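Shop notebook, February
Vestuler press, ink side cleanup and roller work

Gray bin out on the bench, long brush in with it.

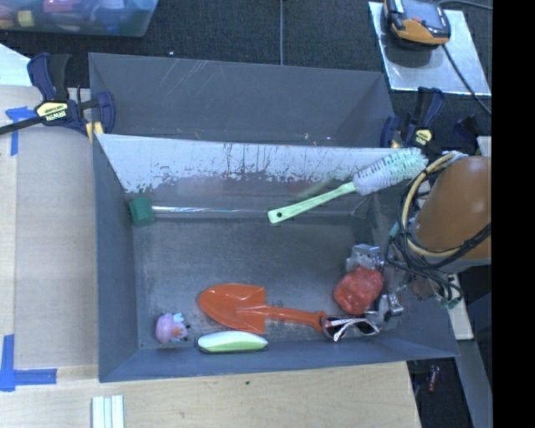 Morning

Started on the distribution rollers at 8:40. The press is the 1932 Vestuler platen, the one that came with the Mollow lot. Gumaro Camacho had already pulled the top two rollers and hung them on the wall rack. The bottom one was stiff in its hook and needed oil on both ends before it would lift.

Old ink on the core was hard as varnish at the left journal. Mineral spirits did nothing. Switched to the Cakent press wash, let it sit 12 minutes, wiped, repeated. Third pass got to bare steel. Some pitting near the shoulder, shallow enough to leave alone.

Measured the rubber with the durometer. Top roller fine. Middle roller read 92 at one end, far too hard, and it has a glaze that won't scuff off. That one goes out for recovering. Wrote to Lysenko for a price and asked if they can match the original diameter. Last time they came back a hair oversize and we spent a week chasing slur on the forms.

Ink disc

Pawl is skipping. The disc should turn a little each impression and it only moves every second or third. Took the pawl off and found the tip rounded over. Dressed it with a fine file and put it back with the same spring. Better, but I want to watch it under load before calling it fixed. If it skips again, try a stiffer spring before making a new pawl.

Afternoon

Put the top and bottom rollers back with the spare in the middle. Set height with the gauge on all four corners of the bed. Right rear was low, added one turn of tape on the rail. Ink stripe is now even left to right, a little fat at the foot.

Ran 300 impressions of the seed packet job on scrap stock, black only. Solid areas print gray for the first few sheets and then come up. Small type is filling in on the lowercase e and a. Took one sheet off the packing and that cleaned up most of it.

To do
Order wash, the can is nearly empty
Oil holes on the flywheel side, two are plugged with lint
Ask Gumaro where the second roller gauge went
Recheck the pawl after the next long run
Leave the rail tape alone until the recovered roller is back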